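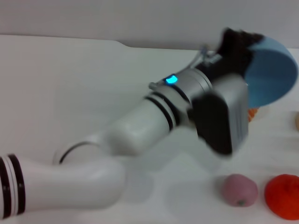 로봇 · 데이터 수집 일지

타래로 이어서 씁니다. 요즘 하루 종일 하는 일이 로봇 팔 시연 데이터 모으기인데, 너무 재미있어서 혼자 알고 있기 아까워요! 궁금해하시는 분들이 꽤 있어서 한 번에 풀어 봅니다.

1
프로젝트 이름은 Hillinik이에요. 흰 테이블 위에 봉제 과일 같은 말랑한 물건들을 올려 두고, 사람이 팔을 원격으로 움직여서 집고 옮기는 과정을 통째로 기록합니다. 그 기록을 정책 모델이 보고 배우는 거고요. 모방학습 해 보신 분들은 익숙하실 텐데, 저는 이쪽으로 넘어온 지 얼마 안 돼서 아직도 매번 신기합니다.

2
지금까지 모은 게 820 에피소드. 처음 목표가 이만큼이었던 건 아니고 하다 보니 욕심이 나서 계속 늘렸어요. 한 에피소드는 길어야 30초입니다. 짧죠? 그런데 그 30초를 깔끔하게 뽑는 게 생각보다 손이 많이 가요.

3
맨 위 사진에서 그리퍼 쪽이 흐릿한 건 움직임 때문이에요. 파란 원판에 까만 털 뭉치 같은 것까지 엉켜 있어서 제가 제일 좋아하는 종류의 장면입니다 ㅎㅎ 딱딱한 블록만 있는 데이터는 보기엔 예쁜데 배울 게 금방 바닥나는 느낌이랄까요.

4
왜 하필 봉제 장난감이냐는 질문을 제일 많이 받아요. 말랑한 물건은 잡는 순간 모양이 변하잖아요. 손가락이 어디까지 파고드는지, 어느 정도 힘이면 미끄러지는지, 이런 게 매번 조금씩 달라요. 같은 복숭아를 열 번 집어도 열 번 다 다른 데이터가 나옵니다. 그리고 떨어뜨려도 안 깨져요(중요).

5
털이 복슬복슬한 물건은 또 다른 세계입니다. 까맣고 복슬한 건 카메라로 보면 윤곽이 애매하고 깊이값도 자주 튀어요. 초반 모델은 까만 털 물건만 나오면 엉뚱한 허공을 집으러 갔어요. 지금은 그 물건이 들어간 에피소드를 따로 늘리는 중인데 확실히 나아지는 게 보여서 요즘 제일 신나는 부분!

6
겹쳐 있는 물건도 일부러 넣어요. 사진에도 파란 원판 뒤로 주황색이 살짝 보이죠. 사람은 저 정도만 보여도 뒤에 뭐가 있구나 하는데, 모델한테는 가려진 예시를 꽤 많이 보여 줘야 하더라고요. 배치가 너무 얌전하면 얌전한 테이블에서만 잘하는 로봇이 됩니다.

7
원격 조작은 Grurkon이라는 리더 암으로 해요. 손으로 리더를 움직이면 로봇 쪽이 따라오는 방식인데, 처음 며칠은 어깨에 힘이 잔뜩 들어가서 저녁마다 파스 붙였습니다. 지금은 거의 젓가락질하는 기분. 커피 마시고 바로 앉으면 손떨림까지 그대로 기록되니까 그건 조심하세요 ㅋㅋ

8
조작자 버릇이 데이터에 남는 것도 재미있어요. 저는 물건 위에서 잠깐 멈췄다가 내려가는 버릇이 있었는데, 학습된 모델도 똑같이 허공에서 머뭇거리더라고요. 처음 봤을 때 진짜 소리 내서 웃었어요. 그 뒤로는 접근 동작을 한 호흡에 끝내려고 연습했고, 새로 모은 분량을 넣으니까 머뭇거림이 많이 줄었습니다.

9
실패한 에피소드는 버리냐고요? 다 버리지는 않아요. 놓쳤다가 다시 집는 데 성공한 건 '복구' 태그를 달아서 남깁니다. 반대로 조작자가 딴생각하다가 팔을 한참 세워 둔 건 바로 삭제. 처음엔 이 기준 없이 전부 넣었다가 모델이 테이블 한가운데서 멍하니 서 있는 걸 한참 구경했어요.

10
기록 도구는 Brultedis를 쓰고 있어요. 관절값이랑 그리퍼 개폐, 영상 타임스탬프를 한꺼번에 맞춰 주는 도구인데 3월 업데이트 이후로 영상이 밀리는 문제가 없어져서 살 것 같습니다. 그 전에는 영상과 관절값이 2프레임씩 어긋나는 날이 있었는데, 눈으로는 멀쩡해 보여서 찾는 데 오래 걸렸어요. 수집 시작하시는 분들, 동기화 확인부터 꼭 하세요. 꼭이요.

11
조명도 한마디. 흰 테이블에 흰 팔이면 경계가 잘 안 보일까 봐 걱정했는데, 빛을 부드럽게 퍼뜨려 놓으니 그림자가 연하게 깔려서 오히려 괜찮았어요. 다만 이 조건에만 익숙해지면 곤란하니까 다음 묶음은 스탠드 하나만 켜고도 찍어 보려고요. 테이블보도 바꿔 볼 생각인데 체크무늬는 좀 무섭네요.

12
제일 궁금하실 성공률! 지난번 학습분 기준으로 봉제 과일 집어서 옮기기는 거의 91%까지 올라왔어요. 자리를 매번 바꿔 가면서 잰 값입니다. 털 물건은 아직 숫자로 말하기 부끄러운 수준이라 좀 더 모으고 다시 올릴게요.

13
라벨링도 많이 물어보셔서 덧붙이면, 에피소드마다 한 줄짜리 지시문을 달아요. "분홍색 과일을 왼쪽으로 옮겨" 이런 식. 같은 동작에도 문장을 여러 개 달아 두는데, 이게 은근히 국어 실력 싸움이에요. '집어', '들어', '잡아서 올려'... 밤에 이거 쓰고 있으면 집다라는 글자가 낯설어집니다.

14
다음 주제는 양손 작업이에요. Løken 쪽 그리퍼를 하나 더 달아서 한 손은 잡아 주고 한 손은 빼내는 동작을 모아 보려고 합니다. 손이 두 개가 되면 조작자 머리도 두 개 필요할 것 같은데, 일단 해 보고 후기 남길게요!

15
비슷한 작업 하시는 분 계시면 물체 세트 어떻게 꾸리는지 답글로 알려 주세요. 특히 투명한 컵이나 비닐봉지 넣어 보신 분! 저는 비닐은 아직 엄두를 못 내고 있습니다. 밤 11시까지는 답글 보고 있을게요.

#로봇팔 #모방학습 #데이터수집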